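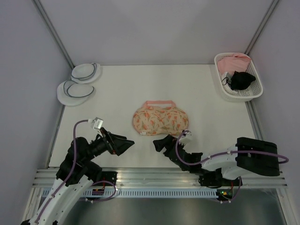 Ticket 243
Asunto: Bolsas de lavado redondas Prillitik, sujetadores con copa
Estado: Reabierto
Abierto por: Jianhua Ren
Fecha: 28/08/2019

Descripción del problema

El sujetador estampado (fondo melocotón, tulipanes naranjas) se deforma al lavarlo. La ficha de Prillitik dice que la bolsa redonda "conserva la forma de la copa lavado tras lavado". Llevamos 18 lavados apuntados desde marzo y no me lo creo. Pido que se revise antes de comprar más bolsas iguales.

Material afectado: 2 bolsas redondas de malla blanca con ribete gris azulado en la cremallera. Sujetador con copas acolchadas. El resto de la colada del cesto blanco (la prenda rosa claro, la negra y lo blanco del cordón) no entra en esta incidencia.

Respuesta de Cliltex, soporte

Hola, Jianhua:
Lamentamos las molestias. Este comportamiento suele deberse a un exceso de carga en el tambor. Recomendamos lavar con programa delicado e introducir una sola prenda por bolsa.
Pasamos el ticket a Resuelto.

Comentario de Jianhua Ren

Lo reabro. Ya se lavaba en delicado y con una prenda por bolsa, está escrito en el registro que adjunté la primera vez. Me gustaría saber quién lo ha leído. "Suele deberse" tampoco es un diagnóstico.

Registro de pruebas

Prueba 1. Copas encajadas una dentro de otra, tirantes por dentro, bolsa cerrada. Es lo que indica el folleto. La copa de fuera sale bien y la de dentro con un pliegue en diagonal. Repetida con el mismo resultado. O sea, que siguiendo las instrucciones del fabricante se estropea justo la mitad del sujetador.

Prueba 2. Copas abiertas, una al lado de la otra, boca arriba. La bolsa cierra, pero tirante, y la malla aprieta el borde superior. Salen las dos copas algo marcadas. Con una toalla húmeda y los dedos se recuperan casi del todo. Mejor que la anterior, sin entusiasmo.

Prueba 3. Igual que la 2, con los corchetes abrochados y un calcetín pequeño de relleno en cada copa. Sin pliegues. El calcetín no lo menciona nadie en el folleto, claro.

Prueba 4. Sin bolsa, a mano, 10 minutos en agua fría y secado en plano. Sin pliegues. La incluyo porque alguien tenía que comparar.

Respuesta de Cliltex, soporte

Gracias por el detalle. Hemos consultado con Horrocks, que distribuye el producto, y nos indican que existe una bolsa rígida de la gama Kutwood, más adecuada para copas acolchadas. ¿Desea que tramitemos el cambio?

Comentario de Jianhua Ren

Antes de cambiar nada, tres cosas.

Si la redonda no es adecuada para copas acolchadas, que lo quiten de la ficha. Ahora mismo es lo primero que pone.

¿La rígida la ha probado alguien con un sujetador con relleno, o es otra frase de catálogo? Pido resultados, aunque sean de pocos lavados.

La bolsa se aplasta en cuanto la dejas en la mesa, queda como un disco. No sé qué forma se supone que va a conservar algo que no conserva la suya. Si lleva algún aro o refuerzo que a mí me falta, díganmelo.

Respuesta de Cliltex, soporte

La bolsa no lleva aro. Trasladamos la observación sobre la ficha. De la rígida no disponemos de pruebas propias.

Comentario de Jianhua Ren

Entonces no la quiero. Sigo con la prueba 3 unos cuantos lavados más y apunto cómo va. Las redondas las dejo para medias y cosas sin forma, que para eso sirven. La etiqueta del sujetador la reviso también, por si el problema fuera del centrifugado, aunque lo dudo.

No cierren el ticket hasta que la ficha esté corregida.

Estado: Pendiente de proveedor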